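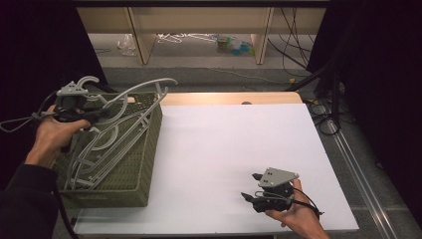
# Plikico – who was linked to whom, and when

Hi! I'm Lungile, and this is the readme for my celebrity dating rumor dataset. I've been reading gossip pages since I was way too young for them, and at some point I got tired of arguing with my friends over which couple was "confirmed" first. So I started writing it all down in a spreadsheet, the spreadsheet got out of hand, and now it lives in this repo.

Last big update: 20 January 2018.

## What's in it

There are 933 rumors in `rumors.csv`, one per row. A rumor is any published claim that two famous people are dating, engaged, back together or splitting up. If five sites ran the same story on the same day, that's still one row (I keep the earliest one I could find).

The columns:

| column | what it holds |
|---|---|
| `rumor_id` | just a number, don't read anything into it |
| `person_a`, `person_b` | alphabetical by last name, no billing order! |
| `claim` | dating, engaged, reunited or split |
| `source_type` | magazine, blog, tv or social |
| `first_seen` | the day the claim was published |
| `outcome` | confirmed, denied or silence |
| `notes` | me rambling, mostly |

`silence` is by far the most common outcome, so please don't treat it as a denial. Plenty of couples just never say anything and then turn up at an awards show holding hands.

There's also `sample.csv` with 300 rows if you only want to poke at it.

## How I label things

Confirmed means one of the two people, or their rep, said so on the record. "A source close to the actress" doesn't count. Neither does a photo of two people leaving the same restaurant – I've been burned by that one so many times.

Hannelore Hollenstein went over the `outcome` column a second time, and we disagreed on 13 rows. Those have `HH` in the notes with her label next to mine. She's tougher than I am on joint vacation posts and I still think she's wrong, but you can pick.

## Known problems

- Heavy on actors and singers, light on athletes. I don't follow sports, sorry.
- Almost all English-language sources. Lenka Mikuš has promised me a Slovak batch and I'm holding her to it.
- Stage names are a mess. I use whatever name the story used, so the same rapper can show up under 2 spellings. Sajib Navaratnam is working on a lookup table in the `herath` branch, which isn't merged yet.
- Dates from older blogs can be off by a day because of time zones.
- Some links in `notes` are dead. I didn't save copies back then and I'm kicking myself.

## Please don't

Don't use this to bug anybody. I took out every row that touched on somebody's kids, health or home address, and pull requests that add that kind of stuff get closed. If a row is about you and you want it gone, open an issue or have somebody do it for you, and I'll delete it without asking why.

## Adding rows

Fork it, add your rows at the bottom, run `check_dates.py`, send a pull request. One row per rumor and a link in the notes, please! I merge things in the evening, and January is slow because awards season eats all my free time.

The next thing on my list is splitting `reunited` into first time and repeat offenders.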